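The twenty-minute tidy, and a sofa that has become a wardrobe

I had every intention of writing about curtains this week. I have had the fabric since October, folded on top of the bookcase where I can feel guilty about it every time I walk past, and I promised a few of you in the comments that I would finally get on with it. But then Thursday came along, and by teatime the living room was in such a state that I couldn't think about curtains, or anything else really, until I'd dealt with it. So you are getting a post about tidying up instead, and the curtains will have to wait a little longer (sorry!).

I do love our living room. It's not a big room and there's nothing grand in it, but the carpet is kind to bare feet and the sofa is the most comfortable thing we've ever bought. It's a Vustberg, for those who asked last time, and we got it second-hand for far less than we'd feared, with 2 of us heaving it up the stairs and a good deal of bad language on the landing. The trouble with a comfortable sofa is that everything ends up on it. Coats, jumpers, shirts that have been worn for an hour and are too clean for the wash but not quite clean enough to go back in the drawer. I've always called these the in-between clothes, and I have never lived in a house that had a proper home for them.

And then there's the rubbish. I used to be quite proud of how we kept on top of it, but lately wrappers seem to get as far as the carpet and stop there.

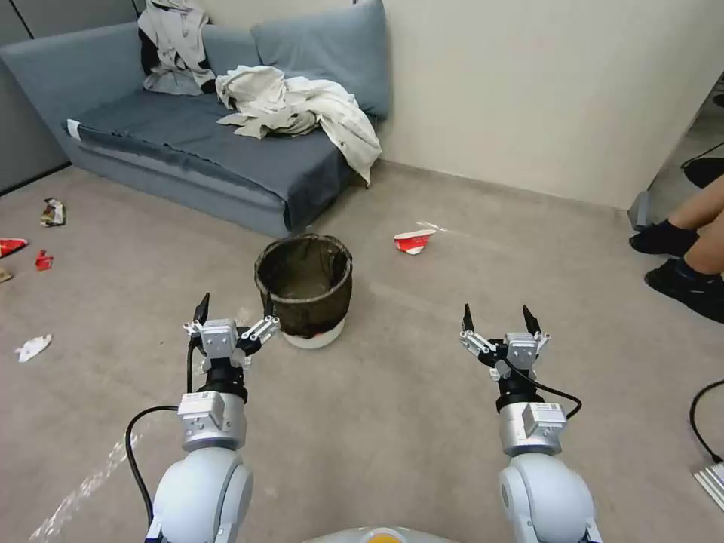
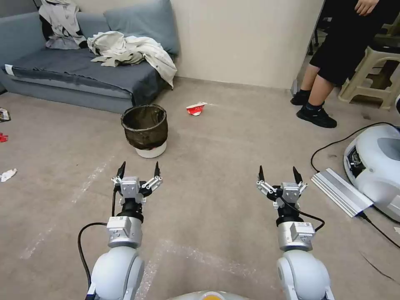
Clothes on the sofa and bits on the carpet, with the little bin standing in the thick of it both times.

My rule, such as it is, is that I set the kitchen timer for 20 minutes and I'm not allowed to sit down until it goes. I've tried longer and I just wander off and start reading old magazines. I've tried shorter and I spend the whole time cross. Twenty minutes is enough to get a room like ours back to something I'd be happy for a neighbour to see, provided I do things in the right order.

Rubbish first, always. I used to begin with the clothes, and I'd end up treading on crisp packets with my arms full and unable to see my own feet. Now I put the bin in the middle of the floor and work from the walls inwards, so that I'm never walking back and forth to the corner with one tissue. I can't tell you how much less annoying this is! It sounds such a small thing, but a bin that comes to you is worth three that live politely behind the door. The only thing I would say is to use a small one, light enough to move with your foot. We once had a big Drunaveo pedal bin in there and it weighed as much as a child.

After that I do the clothes, and I do them in one go. Everything comes off the sofa and I make a heap for the wash and a heap to be hung up, and I am strict with myself about not making a third heap. (I nearly always make a third heap.) Anything I have to sniff twice goes in the wash. Then the cushions get a good thump and go back where they belong, and whatever throw we've got out at the time gets taken to the window and shaken, which the people downstairs have been very nice about so far.

The carpet comes last. Ours is the sort of pale colour that shows every single crumb, and I have made my peace with that, more or less. I go over it with the old Derix, once up and down and once across, and if I've got the energy I pull the sofa out and do behind it as well. Last time I found 48 pence and a knitting needle I'd been blaming on the cat.

One thing I am thinking of changing is where the in-between clothes go. I saw a lovely peg rail in the window at Saraç, five big rounded pegs in a row, and I've gone back to look at it more often than is sensible. It would fit nicely on the bit of wall by the door, where it's 845 millimetres from the frame to the corner (I measured, of course I did). What I can't decide is whether we'd use it, or whether I'd just end up with a full peg rail and a full sofa. If any of you have put one up in a living room, do let me know how you got on, and whether it looks too much like a school cloakroom.

I'll be back next week with the curtains, or at least with the fabric down off the bookcase and ironed.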